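Section 4: Running the sorting demo (club open day)

1. Set the three grey baskets in a row along the front of the table and put the signs on: Bottle, Plastic, Can. I always check the spelling twice! 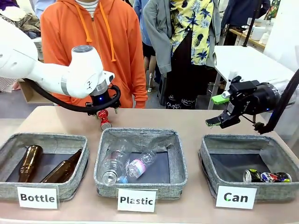
2. Load the Zutetell program and pick speed 40. You can go up to 41 - I wouldn't.

Caution: keep hands behind the table while the arms move.

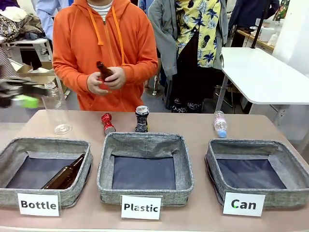

3. Press start and let it finish. If it stalls, pause it and go back to step 2.

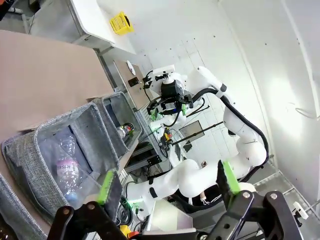
4. Save the run and switch off.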